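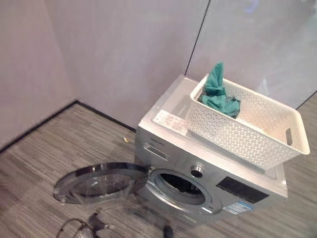

Washer with the basket on top, May.

Spent the morning on the door rules for the laundry task. The draft from Imholm says the door has to be fully open before either hand goes near the drum. I agree with that. It doesn't say what counts as fully open, so I wrote in that the hinge must be at its stop and the hand must still be on the rim when the operator calls it. Hulme wants the call spoken out loud and logged. Fine by me.

The basket rule took longer. Dornbridge lets people set it anywhere within reach. I would keep it on top of the machine and clear of the control knob, with no cloth hanging over the display. A sleeve over the display means a stop, even if the arm is doing well. I put that in as item 2 and expect an argument.
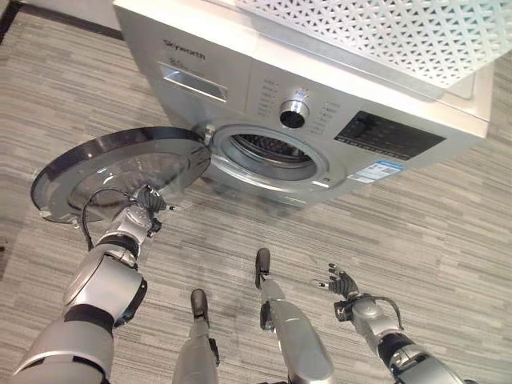

Yolanda Bermúdez

Left hand on the door, right hand open and empty. I want that written down as the standard posture for this step. The free hand stays open until the door is released. People keep asking to save time by reaching for the cloth early, and the old Plisden sheet allowed it. I crossed it out.

Also went over the speed limit near glass. The draft had 1,000 millimeters a second, copied from the shelf task. I changed it to 300 and initialed the page.

Still open: cable slack at the wrist. We check it at the start of a shift and then not again — I think it should be checked after every door cycle. The log is at entry 668 and has no column for it. I'll add one tomorrow before the first run and send the draft back to Imholm after lunch.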